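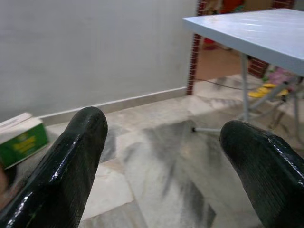

Section 7. Working area, floor and gripper clearance

Read this section before you power the arm in any room that was not built for it. Most of our customers work in ordinary rooms with doorways, furniture and people's belongings in them. The Mikex mobile base was drawn up on a flat gray rectangle, and your room is something else.

A word about standards first. Several customers have asked whether following this section makes their installation "compliant." It does not. Compliance is decided by a risk assessment of your own application, done by someone competent and signed by someone who can be held to it. A manual cannot do that for you, and a sticker on the base certainly cannot. Be wary of any supplier who says otherwise, and that includes our own resellers.

7.1 Before you start

You need:
- the key for the mode switch
- the enabling handset, charged
- floor tape in a color that shows up on your floor
- a flashlight
- a copy of the room record sheet (Appendix C)
- a second person

The second person is not optional for first power-up. They hold the emergency stop and do nothing else. If they are also taking notes, answering the phone or minding the door, you do not have a second person.

7.2 Clearing and marking the floor

1. Turn the mode switch to OFF and take out the key. Keep the key on you.

2. Walk the whole area the base can reach, then walk the area the arm can reach with the base parked at each edge. The second area is always bigger than people expect.

3. Pick up everything on the floor that can be picked up. Shoes, slippers, boxes, toys, bits of cloth and packaging all count. Do not push them under a table. The base can't drive under most tables, but the wrist can reach under nearly all of them.

4. Look at the floor again from a low position with the flashlight held level. Thin items that disappear against a patterned floor from standing height will throw a shadow.

5. Tape the outer limit of the reach area. Where it crosses a doorway, tape across the doorway and close the door if there is one. If there isn't one, see 7.4.

6. Fill in the room record sheet and sign it.

Note: Step 6 gets skipped more than any other. Raelene Whitcombe's service team reviewed 262 room record sheets returned to us with warranty claims, and a good many had been signed for a room that had since been rearranged. A signed sheet for last month's furniture is worth nothing. Do a new one.

7.3 Cables across the floor

CAUTION: A cable that hangs or sags near the floor can catch on a caster or on the underside of the gripper. The obstacle sensor may not see it.

1. Trace every cable in the marked area from end to end. Don't guess where it goes behind a table leg or a door frame.

2. Unplug and remove any cable you do not need.

3. Run the others along the base of the wall and fix them down. Tape will do for a single session. For anything longer, use proper trunking.

4. Where a cable has to cross a doorway, use a ramped cover. The base will climb the Didside low-profile cover at slow speed. We have not tested others and won't guess.

We are often told that the obstacle sensor "picks up cables fine." Sometimes it does. It was never specified to, and a sensor that usually notices a hazard should be treated, for planning purposes, as one that doesn't.

7.4 Open doorways

An open doorway inside the marked area is a route for people, pets and anything on wheels. Software keep-out zones stop the robot from going through. They do nothing to stop a person from coming in.

1. Decide who could walk through that doorway while the robot is live. Include people who do not work there.

2. Put a physical barrier across it at waist height or higher. A belt barrier is the least we would accept. A paper notice is not a barrier.

3. If a barrier would block an exit route, do not run the robot in automatic mode in that room. Use handset mode only.

4. Stand in the next room and check whether you can see that the robot is live before you reach the doorway. If you can't, add a beacon on that side.

7.5 Shiny and patterned floors

Polished stone, glazed tile and sealed concrete reflect light back at the wrist camera and can look like gaps or objects. Strong veining or marbling can do the same. Daylight from a doorway makes it worse, and it moves through the day.

1. Run the floor check (menu: Setup > Surface > Check) with the lights as they will be during real work.

2. Run it again at the brightest time of day.

3. If the two results differ by more than the limit shown on the screen, lower the blinds or add a matte mat to the working area. Tape down every edge of the mat.

4. Do not raise the detection threshold to make the warning go away. It will go away. So will some of the real obstacles.

Note: The sales leaflet says the camera "adapts to any floor." Please disregard the leaflet. Sun-ja Cho has asked for that line to be taken out.

7.6 Gripper finger check

The fingers supplied with the Raudsepp gripper have rounded tips. Rounded is kinder than square if a finger touches someone, but it does not make the contact safe. Force, speed and what part of the body is hit matter a great deal more.

1. With the mode switch at OFF, wipe both fingers with a dry cloth.

2. Look along the face of each finger for cuts, lifted edges or grit stuck in the surface. Replace both fingers if either one is damaged. Do not mix an old finger with a new one.

3. Put the key in, select HANDSET, and open the gripper fully.

4. Close it slowly on the foam test block. Both fingers should touch the block together. If one gets there first, stop and go to Section 9, Re-centering.

5. Open the gripper and hold it pointing at the floor at the lowest height you plan to use. Check for clearance under the tips across the whole area, including over seams and thresholds.

WARNING: Keep hands out of the space between the fingers whenever the key is in. The force limit is a setting, and settings get changed. Treat the gap as a crushing hazard whatever the screen says.

7.7 Table edges and legs

The map made during setup records a table as a top and, if you are lucky, its legs. Cross-braces, floor-level rods and feet that stick out past the tabletop are often missed.

1. Open the room map and compare it with each table, one leg at a time.

2. Draw in by hand any brace or foot that is missing.

3. Set the margin around thin metal legs to double the default. Polished or painted metal gives a weak return.

4. With the handset, drive the arm at crawl speed along each table edge, above and below. The second person stays on the stop.

If the table folds or rolls, lock it and mark its feet with tape. If anyone moves it, repeat steps 1 to 4.

7.8 First run

1. Second person in place, emergency stop in hand.
2. Test the stop. Reset. Test the stop on the handset too. Reset.
3. Select AUTO at crawl speed and run the full task 2 times with nothing in the gripper.
4. Run it once more with the real object.
5. Raise the speed one level at a time, and only if you have a reason to. Many tasks gain very little from it.

If the robot stops for no clear reason, leave it stopped and read the log. Clearing the fault and pressing start again is the usual next move, and it is a bad one. Kálmán Kovács in support will ask for the log first in any case.

7.9 What this section doesn't cover

Children, visitors and people who have not been trained. We have been asked for a "safe distance" for each of these and we decline to print one — a number without your speed, payload and layout behind it would only be quoted back to us after something went wrong. Keep them out of the marked area while the key is in.

The revised wording for shared rooms is due in September. Until it is published, use this text, including where it is stricter than the training slides.

Related sections
Section 6. Unpacking and lifting the base
Section 8. Handset mode and the enabling switch
Section 9. Re-centering the gripper
Appendix C. Room record sheet
Service note: Replacing worn casters

Last updated: 2019-07-08

Collwood Robotics Documentation | Contact the manuals desk | Copyright Collwood | Back to top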